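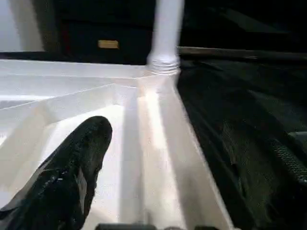 pipe end, where the ridged collar meets the white moulding

Home | Forums | Kitchen & Utility | New posts | Log in

We use cookies to make the Nilonau boards work. Accept / Manage

Thread: white moulded tray with upright pipe, clean or replace??

tseng_hm
Hi all. Moved into the Isetden flats, inherited this thing. White plastic, all sloped sides and little channels, pipe going straight up from a ridged collar. Want to clean it properly before I put anything back. Do the collars unscrew? Dont want to force it. Hui-mei

Murakami70
Unscrew by hand, anticlockwise. Never use a wrench on plastic.

bruvevico
Disagree. Those rings could just be a corrugated push fit, no thread at all. Twist that and you crack the moulding. Ask how I know. £70 later

Murakami70
Looks threaded to me.

bruvevico
looks it, yes. can't tell from a photo. Wiggle gently first, if it lifts its push fit

I-hsuan Chow
Leave the pipe where it is! Warm water, washing up liquid, old toothbrush round the rings. Channels are the pain, cotton buds for those. Did mine in 2 goes, no dismantling.

tseng_hm
Ok toothbrush first. What about flat white panels, same stuff? Got one near it, dont want to scratch it 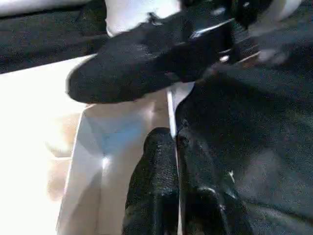 the flat panel, straight edges, thin silvery line down the right

I-hsuan Chow
Soft cloth only on that. No cream cleaner, it dulls anything shiny.

Murakami70
Cream cleaner is fine if you rinse it. Been using it for years

bruvevico
Fine on a sink maybe. Not on that. And go easy along the silvery edge, if its a stuck on trim the corner will lift

tseng_hm
Right, cloth for the panel, toothbrush for the collar, nobody touches a wrench. Will leave it to soak tonite and report back

Murakami70
still say its threaded

3 people are following this thread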